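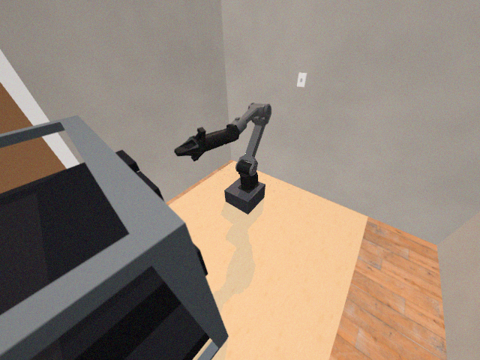 Render of a gray robot arm, gripper open to the left.

**Ticket 162 – Print jobs stuck in queue, second floor**
Opened by: Maite Peñalver
Assigned to: Ridwan Latuheru
Priority: normal, raised to high
Status: closed

**Original report (Maite)**

Jobs sent to the second floor printer (Kenora) sit in the queue and never print. The status says "Sending" and stays there. Canceling the job doesn't clear it. If I turn the printer off and on, one job comes out and then it stops again. Small text files sometimes get through. PDFs don't. The first floor printer (Nair) is fine from the same laptop.

**9:40 a.m. – Ridwan**

Checked Kenora at the panel. No errors, paper in both trays, toner at 77 percent. It prints its own test page. It answers ping from my desk but drops packets every so often. Cleared the queue on the print server (Ukitar) and restarted the spooler. Two PDFs printed, the third hung at "Sending".

Maite, are you on Wi-Fi or the dock when this happens?

**9:55 a.m. – Maite**

Both. Same result. Hatsue has it too, and she's on the dock all day.

**10:30 a.m. – Ridwan**

Removed Kenora from Ukitar and added it back with the current driver. No change. Tried the generic driver, no change. Put the old driver back so people don't lose their tray and duplex settings.

Sent a PDF straight to the printer's address from my laptop, skipping Ukitar. Hung in the same place. I'm leaving the server alone from here on.

**11:10 a.m. – Hatsue Ichikawa**

Adding to this in case it's useful. I have invoices that need to go out in today's mail and I've been walking down to Nair for them. Nair doesn't have the window envelope tray, so I'm feeding envelopes by hand. Can this be bumped up?

**11:15 a.m. – Ridwan**

Raised to high. Hatsue, there is a spare envelope tray in the supply closet that fits Nair. Bottom shelf, behind the paper. You'll need to set the size to #10 at the panel or it will ask every time.

**1:20 p.m. – Ridwan**

Looked at the switch port for Kenora. Lots of receive errors, and the counter goes up whenever a larger job is sent. The port is set to auto and came up at 100 half duplex. It should be full. Forced full duplex on the switch side only and it got worse, so I set it back to auto.

Swapped the patch cable at the printer. Errors continue. Moved it to a different port on the switch. Errors continue, so it's probably the run in the wall or the jack. Yoga, do you have the cable tester?

**2:05 p.m. – Yoga Lau**

Yes. Tested the run from the jack behind Kenora to the patch panel. One pair is bad, and the break shows close to the jack end. Took the faceplate off. The cable was bent hard where the filing cabinet had been pushed against it, and one conductor was barely in the punch-down.

Cut back the damaged part and re-terminated. There was enough slack in the box. New keystone, same faceplate. Tester passes on all pairs now.

**2:25 p.m. – Ridwan**

Port came up at full duplex by itself. Cleared the counters and sent a 20 page PDF through Ukitar three times. All printed, no new errors on the port. Released the held jobs. Some are duplicates from people resending, so check the output tray before you print again.

**2:40 p.m. – Maite**

Working here, laptop and dock.

**2:50 p.m. – Hatsue**

Working. Invoices are done. I left the envelope tray in Nair, let me know if you want it back in the closet.

**3:00 p.m. – Ridwan**

Leave it in Nair. Hakim Ngui is moving the filing cabinet out from the wall – please keep it off that jack. I'll check the error counters again tomorrow morning and reopen this if they have moved.

**Next day, 8:45 a.m. – Ridwan**

Counters still at zero. Closing.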